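Tirner Residents' Help Exchange
Housing and Tenancy > Furnished Rentals > Linen and Bedding

Replacement of bed linen at the end of a furnished tenancy: who is responsible for the cost?

Posted by Graden Court Tenant
10 Sep 2023

I would be grateful for guidance on the following matter. My household rented a furnished two-bedroom apartment at Graden Court from March of last year until the end of last month. The bedding was supplied by the managing agent, Achterberg Lettings, and was listed in the inventory as "white bed covering, double, 2" together with sheets, pillowcases and mattress protectors. No statement of age or condition was given for any of these items, although the furniture was graded in detail.

At the closing inspection, the agent's representative recorded both coverings as "discolored, not fit for re-letting." A deduction of 223 dollars was then proposed against a deposit of 945 dollars. The letter states that the sum represents full replacement at current retail prices, plus a laundry charge. I was not offered the chance to have the items cleaned, and the laundry charge seems to relate to the same coverings that are to be thrown away.

I do not dispute that the coverings are less white than when we moved in. They were washed every second week according to the care label. There are no stains, tears or burns.

I would like to know whether the full price may be charged for items that were already in use when the tenancy began, whether cleaning and replacement may both be charged for one item, and how long I have to respond. The letter allows 30 days, but does not say whether these run from the date of the letter or the date of receipt.

Posted by Drarura Housing Desk

Thank you for setting out the facts clearly. The remarks below are general in nature and should be read alongside your own lease, as its wording will take priority on several of these points.

Tenants are ordinarily responsible for damage, and landlords are ordinarily responsible for the gradual decline that comes with normal use. Bed linen declines faster than almost anything else in a furnished apartment. White cotton that is washed regularly will yellow or gray over time, and this is generally treated as wear. A stain from a spilled drink, or a scorch mark from an iron, would be treated as damage.

Where damage is established, the usual approach is to allow for the age of the item. A covering that has served half its expected life should not be charged at the price of a new one. The agent should be able to state when the coverings were bought and what was paid for them. If no receipt can be produced, the agent's position is considerably weaker, and you should say so in your reply.

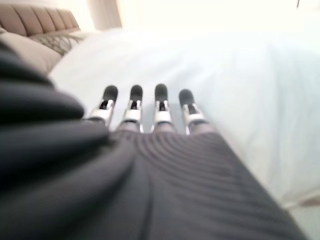

The inventory is the next document to examine. An entry that gives only a description and a quantity does not establish that the items were new, or even that they were clean. You mention that the furniture was graded and the linen was not. Please draw attention to this difference, and enclose a copy of the relevant page. Photographs taken at move-in are useful if they show the bed from close by in daylight; pictures of the whole room are seldom clear enough to settle a question of color.

On the matter of double charging, an item may be cleaned or it may be replaced. A charge for both requires an explanation, such as a cleaning that was attempted and failed. Ask for the laundry invoice and check its date against the date of the inspection.

We would suggest a written reply containing the following:

The address of the apartment and the dates of the tenancy
The amount you accept, if any, and the amount you dispute
A request for the purchase receipt and the laundry invoice
A copy of the inventory page and of the care label, if you have a record of it
A request that the undisputed part of the deposit be released at once

As to the deadline, count the 30 days from the date printed on the letter unless your lease says otherwise. Send the reply by a method that provides proof of delivery and keep the envelope in which the agent's letter arrived.

Should the agent decline to adjust the figure, you may apply to small claims court. The filing fee and the procedure differ from place to place – the clerk's office will supply the correct form.

Posted by Former Landlord, Tirner East

Linen should never be included in a furnished lease in the first place. I stopped supplying it and had no further disputes. Tenants prefer their own.

Regarding the charge, 223 dollars is high for two coverings unless they were of very good quality. Offer half and see what is said.

Posted by Second Floor Resident

I agree with the reply from the Housing Desk, with one addition. Please check whether your lease has a separate schedule for "soft furnishings." Mine, from the same agent, had a clause on the last page setting a fixed charge for each item of bedding, and the fixed charge was lower than the amount first requested from me. The agent amended the figure after I sent a copy of the page. I cannot say whether every lease at Graden Court contains the same schedule.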